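Small thread on the hand gripper I build in the shared workshop at Arngate. Many of you asked how the fingers are doing, so I write it down before I forget.

1/ For new people: it is a gripper you hold in your hand and close with a trigger. I have two of them. I show a task by hand, the tool records it, and later my small arm at home (its name is Grirkley) should repeat it.

2/ The fingers are the third version. The arms are printed in black plastic. On each arm I screw a pad block with two small screws, and on the inner face of the block I glue the rubber.

3/ The first rubber was from an old bicycle tube. Very bad idea. It was shiny and a cup could turn between the fingers. Now I use a matte sheet from the Odukoya shop, 20 cm by 20 cm, and one sheet gives me plenty of pads.

4/ My counter says 1,903 closings on this set. I wanted to change the pads at 700 but I was lazy, and they still held my test cup, so I continued.
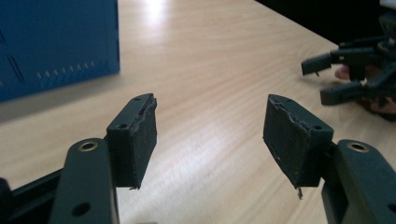 Both pads after 1,903 closings. Look at the upper edges.

5/ The top edge suffers the most. On the left a strip is peeling away, and on the right you can see a pale crack line across the face. My guess is that I pick up too many things with only the tip.

6/ The brass-rimmed eyelets in the arms look fine to me. I was afraid the plastic would break near them, so in this version I made the wall thicker there. I will keep this part of the drawing.

7/ Plan for the next pads: round the upper edge a little with sandpaper before gluing, and let the rubber end a small bit lower than the block. Then maybe the edge does not catch on everything.

8/ Somebody at Prurnton (the other workshop, across the river) told me to try silicone cast directly on the block. Did anyone here do this? I worry that it comes off in one piece.

9/ Changing a pair takes me 21 minutes, and most of it is scraping old glue. If you know a glue that holds well but can be removed without a knife, please write to me.

10/ New pads are cut and lying under a heavy book. Tomorrow morning I glue them and put the counter back to zero.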